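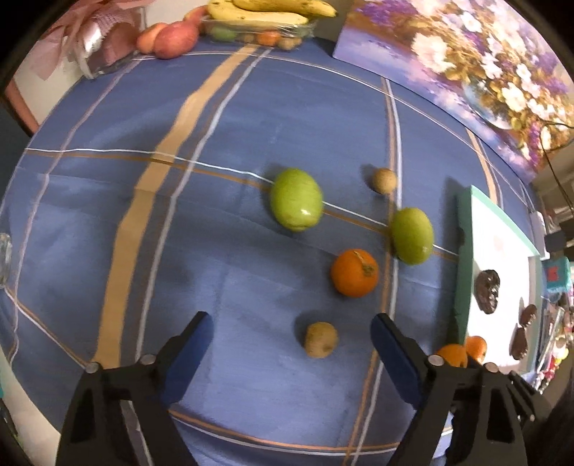
**Denance halts fruit-sorting trials after grip-force fault**

2022-06-21

Denance has suspended work with its hand-held Lonus grippers after a fault in the force-limiting software allowed the fingers to close harder than the set value. No one was hurt. The damage was limited to fruit and to one finger pad, which split along its lower edge.

The Lonus is used to record how people pick up and put down loose items of different size and firmness. The recordings are later used to train an automatic sorting arm built by Multeo. Each gripper has a small motor that assists the operator's hand and is meant to cut out when the load at the fingers reaches a fixed limit.

According to a notice sent to users by Marcelino Prado, who is in charge of testing at Denance, the limit was being read from the wrong table after a restart. If the gripper had last been used on a hard item, the higher limit stayed in force when the operator moved to a soft one. The display went on showing the lower figure.

The fault was present in software version 3 and was found during a review of the logs. Out of 2199 recorded grasps, 187 had been made with the wrong limit in force. Most passed without any visible effect. Citrus fruit tolerated the extra load, while ripe kiwi fruit and dates were crushed in several cases, and operators had put this down to the state of the fruit.

Denance first suspected a worn spring in the linkage. The joint pins and springs on every unit were checked in the workshop and found to be within tolerance. Cauã Fagundes, a software engineer with the company, then reproduced the fault on the bench by switching a gripper off with the fingers closed and starting it again.

"The motor did what it was told," Fagundes said. "The value it was given was out of date, and there was no check on it."

A corrected version is being tested by Marinho, an outside laboratory. It clears the stored limit at start-up and keeps the motor off until the operator has confirmed a new one. Users have been told to disconnect the motor lead in the meantime. The fingers can still be worked by hand.

The affected grasps have been marked in the data set and will not be passed to Multeo. A full report is due in November.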